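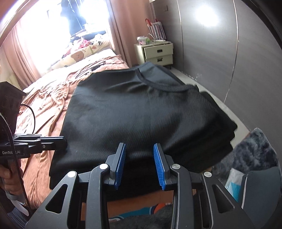
Schwarze Wäsche als Stapel auf dem Bett, zwei Handgreifer davor

Posensprung beim Anheben von schwarzem Stoff, Arm fährt beim Abspielen in den Schutzstopp

Ustyna Kostiuk
Forum: Greltamard > Aufnahme und Wiedergabe

Hallo zusammen,

ich nehme mit zwei Handgreifern auf, wie Wäsche gefaltet und gestapelt wird, und spiele die Bahnen später auf unserem Vinell-Arm ab. Aufgenommen wird mit 20 Bildern pro Sekunde, ausgewertet in Greltamard mit den Standardwerten. Mit heller Kleidung hatte ich damit nie Ärger.

Seit Januar arbeiten wir auch mit schwarzen Sachen, und jetzt habe ich folgenden Fehler: Die Aufnahme hat 3000 Bilder und läuft bis Bild 1106 sauber durch. Bei Bild 1107 springt die Pose des rechten Greifers um 9 Zentimeter nach unten, bleibt eine Weile dort und wandert dann langsam zurück. Der linke Greifer ist in Ordnung. Im Video steht die Hand an der Stelle fast still, der Greifer ist dicht über dem obersten Teil und will es gerade fassen.

Gemerkt habe ich es leider erst am Arm. Er ist an der Stelle mit vollem Tempo nach unten gegangen, auf die Tischplatte, und hat dann mit Kraftüberschreitung angehalten. Verletzt wurde niemand, ein Finger ist verbogen.

Geprüft habe ich bisher:
Kalibrierung mit der Fenell-Tafel wiederholt, Abweichung wie vorher.
Linse geputzt.
Kabel am rechten Greifer getauscht, keine Änderung.
Zeitstempel angesehen, keine Lücke bei 1107.

Kann der Stoff allein so etwas auslösen? Und gibt es in Greltamard eine Möglichkeit, solche Sprünge vor der Wiedergabe abzufangen? Ich möchte nicht jede Aufnahme von Hand durchsehen müssen.

Kári Briem

Ja, der Stoff kann das auslösen, meistens zusammen mit der Belichtung. Das Tracking braucht Punkte, die es von Bild zu Bild wiederfindet. Auf glattem schwarzem Stoff gibt es davon wenig, und wenn der Greifer nah dran ist, füllt der Stoff einen großen Teil des Bildes. Feiner Rippstoff hilft auch nicht unbedingt, weil eine Rippe aussieht wie die nächste und die Zuordnung dann um ein paar Rippen danebenliegt.

Dazu kommt das Fenster. Liegt es im Bild, stimmt für die Automatik weder der Stoff noch die Scheibe: Entweder ist das Glas reinweiß oder alles Dunkle säuft ab. In dem Moment, in dem sie umregelt, gehen auch die Punkte an der Wand und an den Möbeln verloren, die das Ganze bis dahin gehalten haben. Dann rechnet Greltamard nur noch mit dem Beschleunigungssensor weiter, und der läuft weg. Das langsame Zurückwandern passt dazu, da werden alte Punkte wiedererkannt und die Pose nachgezogen.

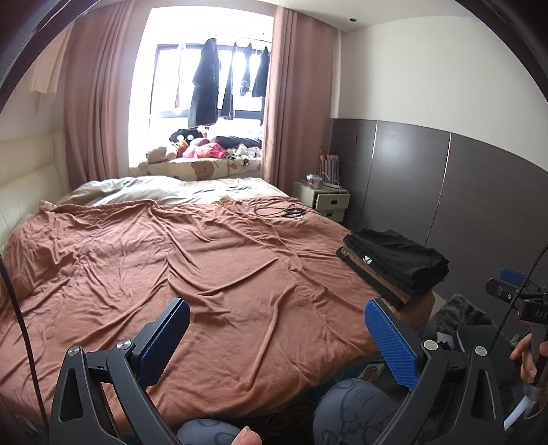 Schau dir im Protokoll die Spalte mit den gültigen Punkten für den rechten Greifer an, und zwar schon vor Bild 1107. Fällt der Wert vorher steil ab, hast du die Ursache. Bleibt er hoch, liegt es eher an der falschen Zuordnung, und du musst anders suchen.

Was ich ändern würde:

Belichtung fest einstellen, an der dunkelsten Stelle gemessen. Das Fenster darf ruhig ausbrennen.
Vorhänge zuziehen und mit Lampen arbeiten, wenn es geht.
Den Stapel auf eine Unterlage mit Muster legen. Eine einfarbige Decke gibt nur über ihre Falten Punkte her, und die Falten verschieben sich, sobald man an der Wäsche zieht. Dann sind die Punkte zwar da, bewegen sich aber mit.
Lose Kabel aus dem Arbeitsbereich nehmen. Die werden gern als feste Punkte genommen und rutschen dann.

Zur Wiedergabe: Unter „Prüfen“ gibt es die Grenze für den größten Weg zwischen zwei Bildern. Ab Werk ist sie aus. Rechne selbst nach, bei 20 Bildern pro Sekunde sind 9 Zentimeter von einem Bild zum nächsten 1,8 Meter pro Sekunde. So schnell faltet kein Mensch Hemden. Stell den Wert deutlich niedriger ein, dann wird die Datei abgelehnt, bevor sie an den Arm geht.

Unabhängig davon gehört in die Armsteuerung selbst eine Geschwindigkeitsgrenze und eine Sperrhöhe über der Tischplatte. Darauf, dass die Datei stimmt, würde ich mich nie verlassen. Den verbogenen Finger bitte tauschen und nicht richten, und danach den Werkzeugpunkt neu einmessen.

nechyporuk

hatte ich auch mal, bei mir war es der stecker. neu gesteckt und mit klettband fixiert, seitdem ruhe. würde ich zuerst probieren, geht am schnellsten

Ustyna Kostiuk

Danke euch beiden. Stecker war fest, das Kabel hatte ich ja schon getauscht. Die gültigen Punkte fallen tatsächlich kurz vor 1107 fast auf null und die Belichtung regelt im selben Moment hoch. Feste Belichtung ist eingestellt, die Grenze unter „Prüfen“ auch, und die alte Datei wird jetzt abgelehnt. Die Sperrhöhe am Vinell trage ich ein, sobald der neue Finger da ist. Neue Aufnahmen mit schwarzer Wäsche habe ich noch keine ausgewertet, ich melde mich dann hier.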